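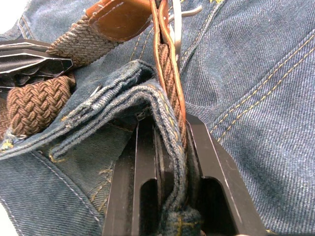 Brosham Borough Library Service has today confirmed the timetable for its spring clothing exchange, which will be held at the Prurneck and Nerkesville branches throughout March. Residents may bring up to seven items each. Denim with a rolled edge and belts of the braided kind with leather piping, as shown, are both accepted. Underwear and swimwear are not.

Items should be handed in at the front desk before 4 pm. Each resident will receive one token per item -- tokens may be used at either branch.

Last year's exchange found new owners for 500 garments. A further 200 were passed to the Wysocka Centre for its repair classes.

Residents aged 65 and over may ask for a home collection. Requests should be made by telephone to Souad Ragab at the Prurneck branch.

Valquíria Pimentel, Head of Branch Services, said: "We ask that everything is washed and that pockets are emptied. Coats are in short supply, children's sizes above all."

Unused tokens from last year remain valid. Lost tokens cannot be replaced.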